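Chapter 4
Waiting for Water

A flood watch means that flooding is possible. A flood warning means that it is happening or about to, and that the time for looking up the difference has passed.

Bondville learned this in May, when a slow storm parked over the Ayele River and dropped 33 centimeters of rain in 48 hours. The town had 3844 residents, most of whom owned a sandbag or knew someone who did.

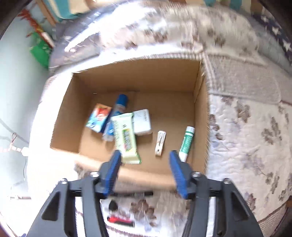

The river gauge had been installed upstream, where the flooding was not. By the time it reported anything alarming, 326 homes had water in them. Snežana Ivanov, the county hydrologist, had asked twice for a second gauge and received two polite letters.

We begin with her rainfall records, and with how a forecast in centimeters becomes a depth in somebody's kitchen.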